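Can a machine take over kitchen cleanup in a shared facility?

Posted by Hatice Avcı in Facilities and Shared Housing
263 views

Our residence association is preparing its equipment plan for the coming year, and I have been asked to submit a recommendation by the end of April. One item under review is whether any part of the daily kitchen cleanup could be assigned to an automated system. The work consists of wiping the counters, clearing crumbs from around and beneath the small appliances, cleaning the outside of the microwave and toaster oven, and returning stray utensils to their drawers. At present a contracted cleaner performs these duties for 8 hours each week across two kitchens.

A supplier, Drostier, has quoted 3975 dollars for a single arm on a wheeled base, with a further 2000 dollars for installation and staff instruction. The quotation states that the unit is "suitable for light domestic surfaces." It does not define that phrase. I would be grateful for responses from members who have operated such equipment in a working kitchen. I am particularly interested in whether it can be left without supervision.

Carys Jenkins

I supervised a trial of a comparable unit, the Comeck, at a training center with one teaching kitchen. The following observations may be of assistance.

Open counter space presented little difficulty. The arm held a folded cloth, followed a fixed path, and covered the middle of the counter to a standard our staff accepted. Difficulties began within a hand's width of any appliance. The unit had been instructed to keep a safe distance from fixed objects, and the strip it left untouched was the strip where most of the crumbs were found. When we reduced the distance, it pushed a toaster oven against the wall on two occasions and then stopped to request assistance.
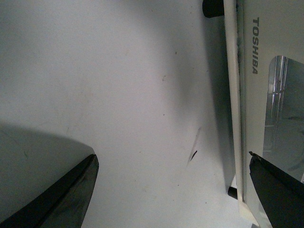 Small marks on a white counter were the second problem. A person will scrape at a dark speck with a fingernail and know at once whether it is a crumb, a stain, or a chip in the surface. The Comeck had no equivalent judgment. It either passed over the speck or returned to it until a staff member canceled the task. Shiny surfaces, such as oven glass and metal racks, also led it to misjudge distance. We obtained better results with the room blinds closed, although this was not convenient for the people using the kitchen.

We did not dispense with our cleaner. The hours were reduced slightly, and part of the time gained was spent washing cloths and emptying the unit's water tray. On the matter of supervision, our policy required a staff member to remain in the room whenever the arm was in motion. I would recommend the same policy to any shared residence.

Before signing, please request the following from the supplier in writing:
The smallest distance from an appliance at which the unit will clean
Whether it can lift a small appliance and return it to the same place
The procedure when it stops partway through a task
The price of replacement finger pads

Rhun Morgan

No. Get a better vacuum and keep the cleaner. We looked at one made by Tristov for our workshop and it could not pick up a wet rag reliably. That was for bench cleaning, so your results may differ.

Angharad Voyle

I would respectfully take a more favorable view than the previous member. Our office has used a Munteanu unit since the spring to sort clean cutlery and to move cups from a tray to a shelf, and it performs both duties acceptably when the items are placed where it expects them. Wiping is a different kind of work, and I have no experience of it. If the association wishes to proceed, it may be prudent to ask Drostier for a rental period in one kitchen only, with the existing cleaning contract left unchanged until the rental has ended.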